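4.2 What the open day did and did not show

The Werkia open day was the only occasion on which we could watch the Dirnilow two-arm cell outside its developers' own recordings. Two of us attended (Leclerc and Fajardo), and we kept separate notes, compared afterward. They disagree in places, and we say so below.

The program promised "everyday tool handling." Visitors mostly saw one task, bit changing on a handheld screwdriver, repeated through the afternoon with long pauses for resets. The host, Siv Løken, told the group that the policy had been trained on 238 teleoperated episodes and that the cell had made 400 unassisted changes in the weeks before. We asked for the log and were told it would be shared in July. It had not reached us when this section was written, so the second number does not enter Table 3.

Our main doubt concerns starting conditions. Between attempts an operator reached in and set the tool down again, and Fajardo's notes have it landing in much the same pose each time. Leclerc judged the variation larger. Without a measured start pose neither reading can be defended, and a spectator standing behind a rope is badly placed to settle it. We also could not tell whether the arms were running the policy for the whole of each attempt. When Leclerc asked, the answer was "mostly."

Figure 4. Bit handling at the Dirnilow cell: left gripper on the screwdriver body, right gripper at the bit.

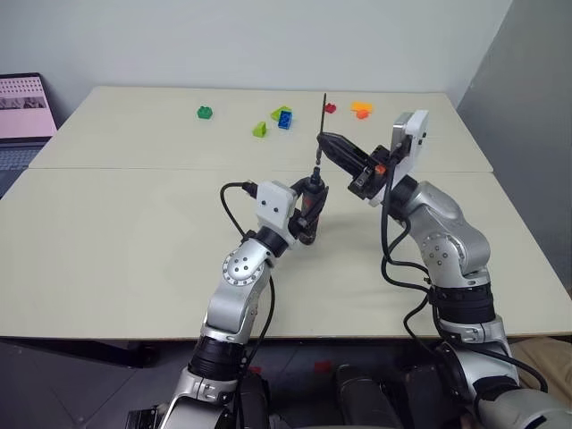
A bit that reaches the nose of the tool may still not be seated, and no one at the open day pulled on one to check. The 60-second limit printed in the handout was likewise never enforced while we were present; slow attempts were allowed to run on. Løken's view was that a public session is no place for a stopwatch. That is fair, but then it is no place for a success rate either, and the handout gave one. For these reasons we treat the visit as background and score the cell only on the trials described in Section 5.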